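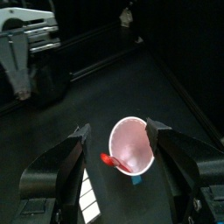
Soup before noon: a talk with Consuelo Alvarado

When I arrive, Consuelo Alvarado has already peeled the onions. It is half past six in the morning and the kitchen of Fevetti smells of bay leaf. She gives me a stool next to the radiator and a bowl of yesterday's lentils. I had breakfast at home, but I eat the lentils.

Fevetti is a small soup place with one window to the street. It opens at eleven and closes when the pots are finished. Alvarado started it nine years ago, after a long time in hotel kitchens, where she cooked mostly sauces. I wanted to ask her how a person can make the same food every day for so many years and still care for it.

"It is never the same," she says. "People think a recipe is a fixed thing. But a carrot in August is sweet like a fruit, and a carrot in March is tired. If I put the same amount, I have two different soups. So every morning I must taste the carrot first."

She cuts a slice and passes it to me on the knife. I find it quite good. She finds it weak, and adds three more carrots to the pile.

I ask how she learned to taste. She says she learned it late, and from somebody who did not cook. In her first hotel, the person who bought the vegetables was Darcy Ngata, a former bus driver with no training in food. Ngata bit into everything at the market, also raw potatoes and raw leeks, and refused whole crates.

"I was thirty-one years old and I had a diploma, and I had never eaten a raw leek," Alvarado says. "The first one was terrible. After 20 of them I began to notice that some were only hot, and others had something green and clean behind the hot. Then I could not stop noticing it."

The stock goes on the fire at seven. She makes only two kinds, one with chicken and one with vegetables, and she does not put salt in either of them. The salt comes at the end, in small portions, and between two portions she waits. During the waiting she wipes the counter or answers messages. She does not like to talk in this moment, so I look at the shelf behind her, where she keeps her notebooks. They have the year on the back. In the one I open, each page has the name of a soup, the weather, and one or two words. "Flat," it says on one page. On the next: "Too proud, less pepper."

What is a proud soup? She laughs for a long time.

"It is a soup that wants you to talk about it. I made many like this in the beginning. Smoked paprika, lemon skin, two kinds of oil on top. People said wow and they came back after one month. For the simple barley soup they said nothing and they came back the next day."

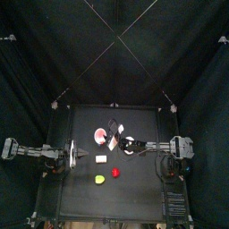
THE PRICE OF A LUNCH

The barley soup is still the cheapest thing on the board. Alvarado raised the other prices two times in the last three years, and the barley only once, by a few cents. I ask whether this is a business decision or a kind of principle.

"My accountant asks me the same," she says. Her accountant is Shuk-fan Tang, who eats at the window very often and pays like everybody. "She tells me that the barley earns almost nothing. I tell her that the person who buys the barley sometimes buys bread. She tells me the bread also earns almost nothing."

On a good day in winter the kitchen sells 300 portions. In the warm months it can be 100, and in the worst week of last summer it was fewer. She tried cold soups, and some customers liked them, but for many people in the neighborhood a cold soup is a mistake of the kitchen. One man asked her politely to heat his gazpacho. She heated it.

"And was it bad?" I ask.

"It was tomato soup with cucumber. I have eaten worse in a hotel."

Twice she received an offer to grow. The first came from Trasetti, a company that runs lunch counters in office buildings and wanted to cook her recipes in a central kitchen.
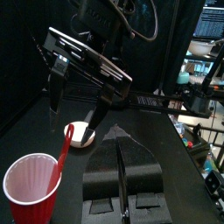

She went to see it, and she speaks about the visit with respect. Everything was clean, the cooks were serious, and the kettles were so big that one needed a small ladder to look inside. But the tasting was done once, at the end, by one person with a form.

"I asked him what he does if it tastes wrong. He said, then I write that it tastes wrong." She lifts her shoulders. "He was a nice man. I think he would like to have a carrot in his hand."

She said no after two days. About the second offer she does not want to tell me much, only that it was friendlier and that she still thinks of it sometimes, mostly in February, when her back hurts.

Her help in the kitchen is Aravind Nair, who arrives at eight with the bread. He has worked here for four years and he makes one soup alone from the beginning to the end, a yellow split pea with mustard seeds. Alvarado does not correct it. This was difficult for her, she admits, because in the first months she would have used less turmeric.

"I went outside when he put it," she says. "Really, I went to the street and I looked at the cars."

Nair listens to this while he slices the loaves. I ask him if he knew. "Of course I knew," he says. "She took her coat in July."

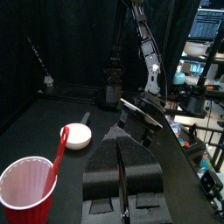

His soup is now the first to sell out, usually before one o'clock, and there are customers who call in the morning to ask if it is a pea day. Alvarado answers these calls herself. She has started to eat it too, with a spoon of yogurt that he does not approve of.

By ten the windows are covered with steam and both of them move faster. I try to be in a place where I disturb nobody, and there is no such place. I have one more question, about people who cook at home and feel that their soup has no taste. What do they do wrong?

She does not look up from the pot. "They are hungry and they stop too early. Take it from the fire, put the lid, and go away for 20 minutes. Then taste again, and only then the salt. And please, not from the big wooden spoon. You burn your tongue, and after that you are guessing until the evening."

She puts on a clean apron and writes the board by hand: barley, chicken with rice, leek, split pea. The leek is a new version, with some of the green part cooked separately and added late. She is not sure about it yet. At five minutes to eleven a woman with a bicycle is already waiting outside, and Nair opens the window for her a little early.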